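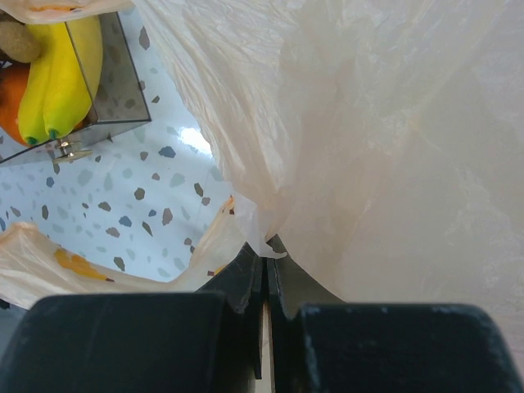

Unit 4: Film Bags, Gathering and Closing

Course: Packing and Storage of Household and Catering Goods
Larkmont Center for Hospitality Services
Prepared by Bláthnaid Carroll; practical sessions led by Diarmuid Conneely

4.1 Purpose of the unit

This unit covers the handling of thin plastic bags in storerooms and kitchens. Students are expected to have read the unit on rigid containers before attending. The unit is assessed in the practical examination in December and carries 40 marks.

4.2 Terms used

Film: the thin plastic sheet from which a bag is made. Film may be clear, translucent or opaque.

Mouth: the open end of the bag.

Neck: the part of the bag just below the mouth, where the film is drawn together.

Gather: a set of folds brought to one point so that the bag may be lifted, twisted or tied. A good gather has folds of similar depth. A gather with one deep fold and many shallow ones tends to slip open on that side.

Tail: the short end of film left beyond the gather. A tail that is too short cannot be tied. A tail that is too long is easily trapped under the next bag on the shelf.

4.3 Behavior of thin film

A large bag that has been folded for storage does not return to a flat sheet when it is opened. Creases remain, and some panels will be smooth while others are heavily wrinkled. Students should not spend time pressing these out. The bag is to be shaken open once, held by the mouth, and inspected against the light for splits along the seams.

Film gives little warning before it tears. Load should be taken on a gather of several layers and never on a single layer or a corner. Where a small tear is found near the mouth, the gather is made below the tear. Where a tear is found near the base, the bag is withdrawn from use for goods and placed with the recycling.

4.4 Bags and fresh fruit

Fruit for same-day service is held in open containers. Square stainless steel containers are preferred at Larkmont, as they stand close together on a shelf and are easily wiped down. Bananas should be laid side by side with their curves in the same direction. They should not be stacked under heavier fruit.

Bananas are not to be sealed in film at room temperature. If a cover is required during cleaning of the storeroom, a bag may be laid over the container for the length of the task and then removed. Polished steel shows finger marks readily; containers are to be lifted by the outer walls and wiped before service.

4.5 Procedure for the practical session

1. Wash and dry the hands. Clear the work area of loose packaging.
2. Open the bag and inspect it as described in section 4.3.
3. Place the goods in the bag, heaviest first.
4. Draw the film together at the neck, working from both sides toward the center.
5. Hold the gather firmly and lift the bag a short distance to test it.
6. Twist and tie, leaving a tail of suitable length.
7. Label the bag and record it on the Stirudton sheet.

Students work in pairs. Each student completes the procedure four times, and the partner initials each attempt.

4.6 Reading and preparation

Read the chapter on flexible packaging in the course reader. Bring the completed Stirudton sheet from the previous unit to the session. Questions on the written work should be addressed to Bláthnaid Carroll before the session begins.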